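Ekine Bench Foam, White
Sheet padding for workbenches and tabletops
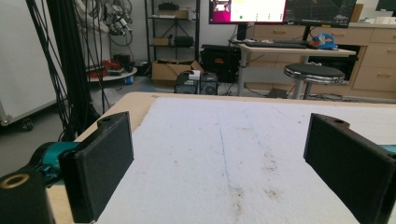
White foam on a light tan wooden tabletop. Scuffs and smudges show on the surface.

Ekine Bench Foam is a closed-cell sheet for covering a hard work surface. It keeps small parts from bouncing, protects painted and polished items from scratches, and cuts down on noise. Schools, repair shops and packing rooms buy most of it.

The sheet lies flat under its own weight and needs no glue on a level table. If the table gets moved often, or people lean on the edge all day, use double-sided tape along the two long sides. Leave the middle untaped so the sheet can be lifted and turned over. Both faces are the same.

Details
Material: closed-cell polyethylene foam
Color: white
Length: 960 mm
Width: 400 mm
Thickness: 3 mm
Sold in packs of 2

Cutting to size
Mark the line with a pencil or a soft pen and cut with a sharp utility knife against a steel ruler. Two light passes leave a cleaner edge than one heavy one. Scissors work for rounded corners. If the tabletop has a rounded edge, stop the foam a little short of it, otherwise the border starts to curl.

To cover a larger table, butt the sheets together and tape the seam from underneath. Overlapped seams catch on tools.

Cleaning
Brush off grit first. Wipe with warm water and a drop of dish soap, then dry with a cloth. White foam shows dirt sooner than gray, and marks that have been pressed into the surface may not come out. Ink usually stays. Do not use acetone or paint thinner, and do not scrub with a wire brush.

Not suitable for
Soldering, hot glue or anything that comes off a heat plate. The foam will melt. For hot work, order the Turach silicone mat, which is sold separately and can be laid on top of the foam. Bench Foam is also a poor choice under machines that vibrate, where the Pirzada rubber pad holds its position better.

Ordering
Packs ship rolled in a cardboard tube. Unroll the sheets when they arrive and leave them overnight with a flat board on top. Cut sheets cannot be returned. Unopened packs can be sent back if the tube is undamaged.

The gray version under the Skoltetti name has been discontinued and will not be restocked after March. Its dimensions match the white sheet, so the two can be used side by side.

For custom widths or school orders, write to Arsalan Cheema in the sales office and include the length and width of each table.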